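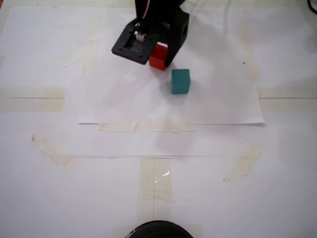

Ticket 722: Paper sheet lifting at lower right corner, block table

Status: Resolved
Opened by: Lucyna Kubiak
Assigned to: Severyn Fedoruk
Site: Tirmont, first floor
Category: Work surfaces

Problem

The white sheet on the block table no longer lies flat. The lower right corner curls up slightly and there are faint wrinkles in the paper. Masking tape is still holding along the bottom edge near the centre. Blocks in use are the red rectangular one and the teal cube. When the red block is set upright near the curl it leans, and the gap between the two blocks cannot be measured to the millimetre.

Steps already tried by reporter

Pressed corner flat by hand. Lifts again within the hour.
Turned the sheet over. Curls the other way, wrinkles unchanged.
Put a book on the corner overnight. Flat at 08:30, lifting by lunch.

Log

09:10 S. Fedoruk
Please confirm paper stock and whether the tape runs to the corners or stops short.

09:42 L. Kubiak
Stock is the Jirketti 120 gsm, from the open packet on the window shelf. Tape stops short of the right corner.

10:15 S. Fedoruk
Window shelf is damp in February. Take the next sheet from the sealed packet in the cupboard. Wipe the table with a dry cloth before laying it. Do not reuse the old tape.

11:30 Yulan Qian
Sheet replaced. Taped along the bottom edge only, full width. Right corner flat, top edge now lifts when a sleeve catches it.

11:48 S. Fedoruk
Tape all four sides. Start at the middle of each side and smooth outwards, then overlap the strips at the corners. Keep the tape clear of the area where the blocks stand, as a block with one edge on the tape will tilt.

14:05 Y. Qian
Done. Both blocks stand square in all 4 corners and in the middle. Gap measured three times with the steel rule, same reading each time.

16:20 L. Kubiak
No lifting since. Happy to close.

Resolution

Damp paper stock and incomplete taping. Open packet moved to the cupboard. Set-up sheet amended to read "tape all sides".

Related: 1,236 (tape residue on table top), still open with Raluca Roman.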